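Care label

Published 2023-08-08 by Bianca Sârbu
14 shares | 3 comments

A care label is a small piece of fabric, tape or print fixed to a garment or another textile product, which tells the owner how the item may be washed, bleached, dried, ironed and professionally cleaned. It often also gives the fiber content, the country of origin and the size, although these may be placed on separate labels. The information is given with words, with symbols, or with both together.

Origin

Before the twentieth century most people knew their fabrics by hand. Wool, linen, cotton and silk each had a known way of washing, and this knowledge was passed inside the household or belonged to the trade of the laundress. Garments carried marks, but these were usually the initials of the owner, sewn in thread so that pieces would come back from the laundry to the correct house.

The arrival of man-made fibers changed the situation. Rayon, nylon, acrylic and polyester could look very similar to the older materials and yet behave in a different way under a hot iron. Blended fabrics made the problem bigger, as even an experienced person could not tell by touch what the cloth contained. Makers began to attach paper tags with advice, but the tags were removed at the first wearing and the advice was lost with them. The sewn label was the answer to this.

Symbols

The symbol system used in much of the world has five basic signs. A tub of water stands for washing, a triangle for bleaching, a square for drying, an iron for ironing and a circle for professional care. A cross over any sign means that the treatment must not be used. Dots inside a sign show temperature, with more dots for more heat, and a bar under the tub asks for a milder action of the machine.

The square is the sign which is most often misunderstood. With a circle inside it means tumble drying. With a vertical line it means drying on a line, and with a horizontal line drying flat, as is advised for heavy knitwear that may stretch under its own weight.

Position in the garment

The label must be easy to find but should not touch the skin more than is necessary. In shirts and sweaters it is commonly placed at the back of the neck or in the left side seam, some distance above the hem. In trousers and skirts it is near the waistband. Lined garments often have it on the lining, where the stitches do not go through to the outer fabric.

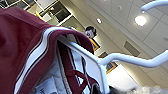
White care label on the pale lining of a maroon garment.

Labels with stiff edges are a frequent cause of complaint. Many owners cut them out, and for this reason part of the industry has moved to information printed directly on the cloth. The printed form is comfortable, but on some fabrics it fades after repeated washing – a woven label usually remains readable for longer.

Materials

Woven labels are made on narrow looms, with the letters formed by the threads. Printed labels are made from satin, cotton tape or coated nylon, and are cheaper when the text must change often. The small label workshop Sârbu in Plangate, which supplied tailors in the district, sold printed tape in rolls of 600 or 1,000 pieces and accepted woven orders from 50 pieces. Its surviving sample book is kept at the Privbridge textile collection and contains 3,775 labels, most of them for workwear and school clothing.

Use by the owner

Garments made from several materials are normally labeled according to the most delicate part. A cotton jacket with a silk trim may therefore carry an instruction that seems too careful for the jacket itself. The temperature given is a maximum, and a cooler wash is permitted.

When a label is missing or cannot be read, the usual advice is to test a hidden area, for example the inside of a hem, with cool water and a small quantity of mild detergent. Color which comes off on a white cloth is a sign that the piece should be washed alone. For old or valuable textiles it is better to ask a conservator before any water is used.

See also: Laundry symbol; Fiber content; Dry cleaning; Name tape

Contact | Copyright 2023 Priltness | Back to top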